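Talks > Play and Making > Speaker notes
Reading time: 2 min
We use cookies to remember your settings. Accept / Manage

Plain boards, small blocks
Notes for the Skultness open session, 10th July

Start slow. Let people sit down, then ask who still has a box of shape blocks somewhere at home. Hands go up every time, and I love that part!

Say why I like a bare board for block play. You get an edge, so the play has a place to happen, and you get wood grain, which children notice long before adults do (the knots become ponds, islands, eggs — pause for any stories from the floor). Mention the Mutilia sessions, where we ran 13 mornings on one board and I never got tired of it.

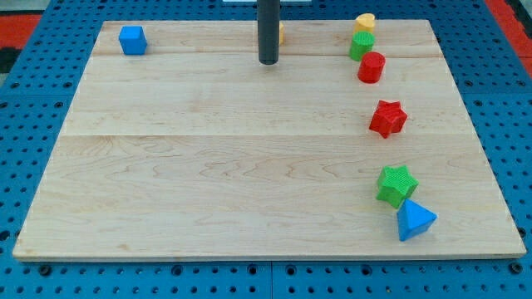 Colored plastic shape blocks on a maple board, blue pegboard underneath.

Leave this one up for a bit. Point to the seams first: three planks, and the one nearest us is the widest. Children use seams as roads, fences, the line you mustn't cross. Then the color. Pale wood on that strong blue is such a good pairing, and the blocks are easy to find against it.

Next, how few blocks there are. Seven! The big tub at Semum holds 138 pieces and it's a joy to tip out, but a handful gets people talking about each shape and where it should go. Try it both ways and see what your own group does.

Activity, nearly 30 minutes. Pairs, one board each. First person sets out the blocks, second person moves just one, then swap. Keep the talk going while they work — what changed, what does it look like now?

If there's time, tell the Šťastný story about the board that went home in a pillowcase. If not, go straight to questions and mention the October session before people start packing up.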